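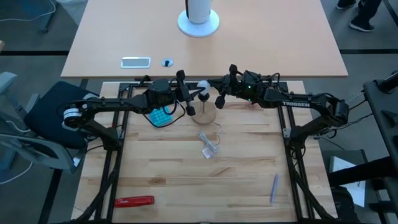
Lerby Backyard Crow Notes

Hello, and thank you for stopping by! This is a small collection of notes on the crows that visit one garden in Lerby, written down over one long spring, mostly from the kitchen step with a cup of tea going cold beside me.

What's in it

There are 138 entries in notes.csv, one line per visit. Each has the time, the weather, how many birds came, and what they were calling about (my best guess – please be kind). The 70 entries from April are the fullest, as I was home with a bad knee and had little else to do but listen.

Columns

time: to the nearest quarter hour
birds: a count, or blank if they left before I found my glasses
call: caw, rattle, soft, or other
remarks: whatever I felt like saying, sometimes at length

Known gaps

Eight entries have no weather. The Zamel Street birds and the Stevari Park birds look the same to me, so I never tried to sort them out.

Use

Take it, share it, teach with it. If you spot a mistake, do write – I love getting mail about crows.

Last updated June 28, 2023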